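I went to the open day at Keltex in Burkton in October, mostly for the free coffee, and came home with a notebook page of tips for my own garage. They make tooling out there, and one corner of the day was given over to a robot arm working over a table in their simulator, up on a big screen with chairs in front of it. I sat there for 20 minutes and then went around and sat through it again!

Benedikt Lindemann ran the demonstration. He's a patient man and he let me ask all my workbench questions, even the ones that had nothing to do with robots.

## Clear the bench before you start

Look at how little is on that table. There's the gray piece being worked on, a few small things beside it, and bare tabletop everywhere else. My bench at home has three coffee cans of screws on it before I've even picked up a tool (you know the kind, the ones where you're going to sort them some winter).

So I've started doing this:

- Everything that isn't part of the job goes on the shelf or in a bin.
- The job goes where I can reach it from my stool.
- Small parts get a spot off to the side, spread out so I can see each one.

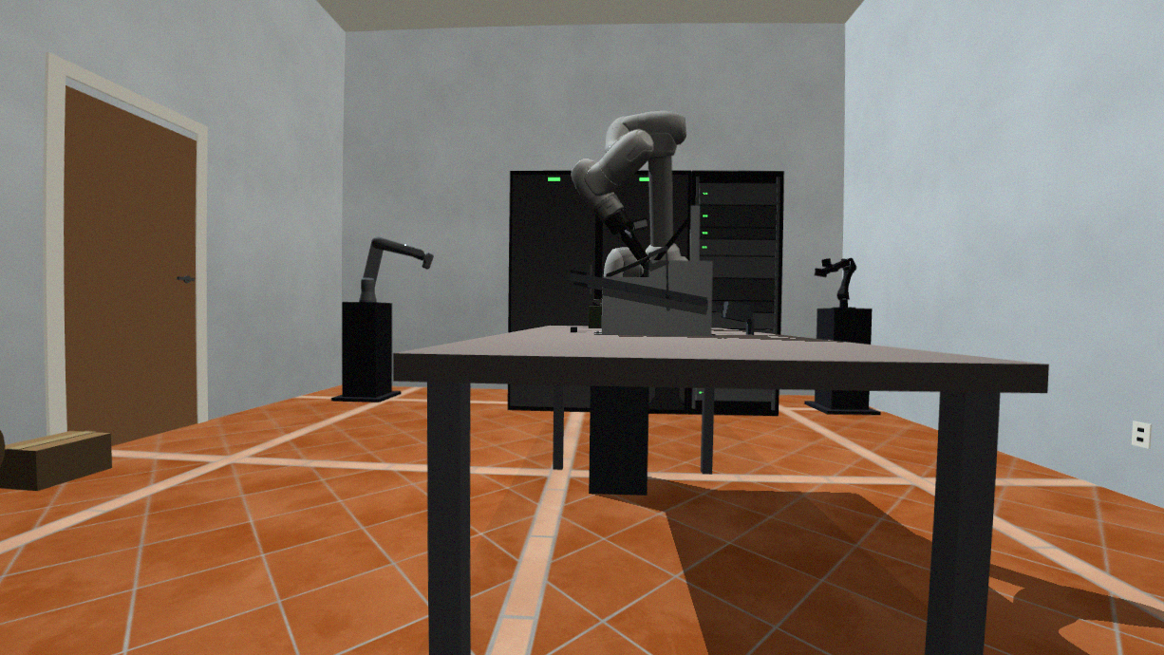 ## Leave room for your elbow

Benedikt said people setting up an arm like this always think about the hand and forget about the elbow. Same goes for us. I had my vise jammed in next to the pegboard for years, and every time I used a file I'd knock my arm on the same hook. Moved it over on a Saturday-chore kind of mood and it took me less time than finding the wrench.

Before you bolt anything down, stand there and go through the motion with empty hands. Pretend to saw. Pretend to sand. Your family will laugh at you, and that's fine.
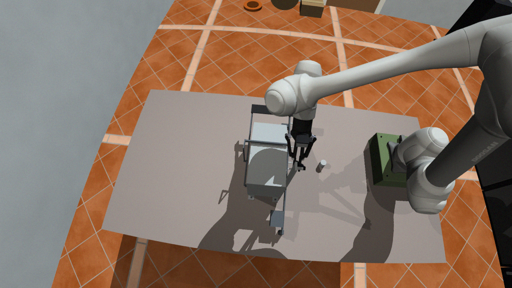
The other thing I wrote down was about coming at a job from the side. If a part has a rail or a handle sticking out, don't reach across the top of it to get to something behind. Walk around. I've tipped over more glue bottles with my sleeve than I'd like to admit, and one of them was a full bottle of Sullik wood glue, which I was still peeling off the floor at Thanksgiving.

## Go slow on the way down

I asked why they'd practice in a simulator at all, and he told me they had done 1106 runs of their setup that way. Up to 3000 before they're happy with it, he said! I'm never going to practice anything that many times, but I do a dry fit now on every glue-up. Clamps on, clamps off, then the glue. Gavrilă, my old neighbor, tried to teach me that when I was a kid and I didn't listen.
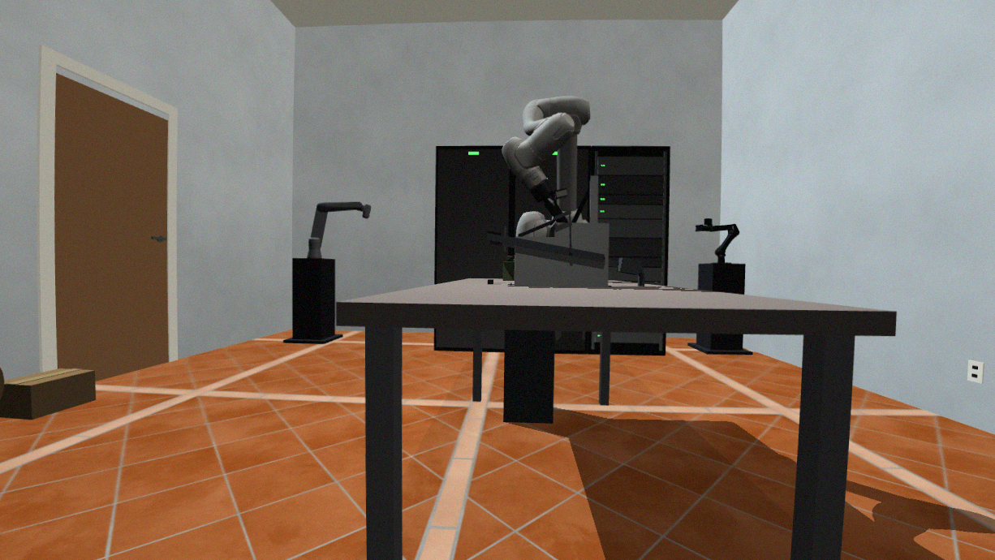
Bring your hand or your tool down slowly for the last few inches, too. Move as fast as you like up high, where there's nothing to bump into. I tried it with the drill press and my holes are landing a lot closer to the pencil mark.

## Keep the floor under the bench open

I used to store lumber under mine, so I was always standing with my toes against a two-by-four. The boards hang on the wall now and I can get my feet under. My back has noticed. If you have to keep something down there, make it one thing, push it all the way to the rear, and leave the front for your feet.

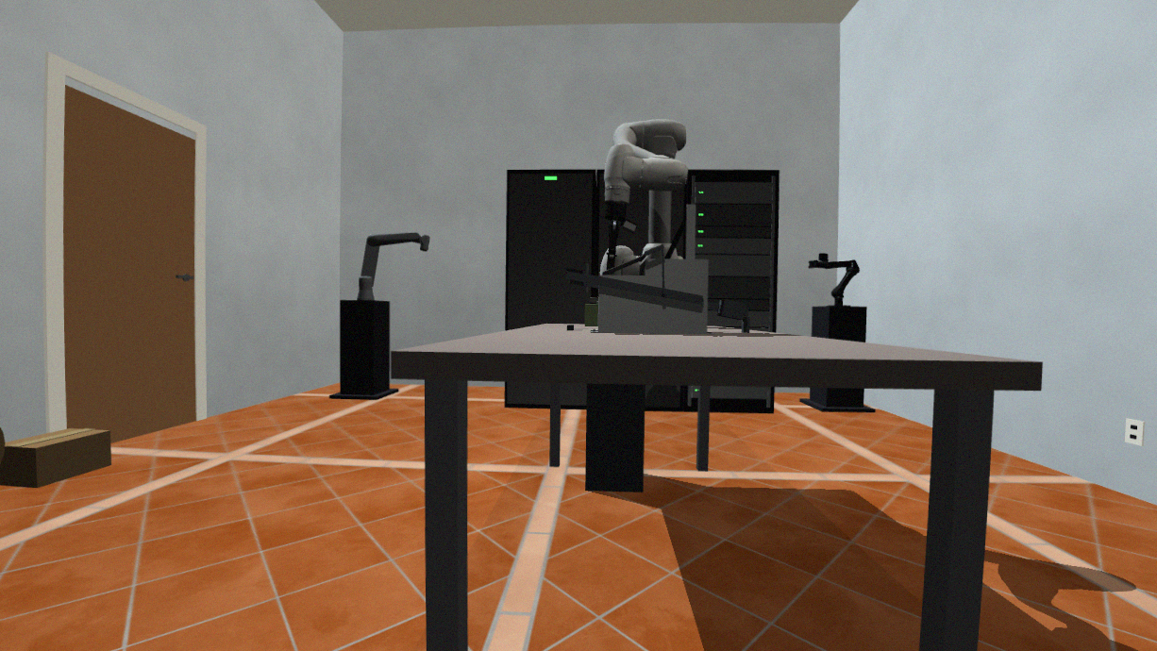

*The big gray arm over its table, with two smaller arms on their stands behind.*

If Keltex does it again next fall, get there early. The cookies by the front desk were gone by 3, and I only got one.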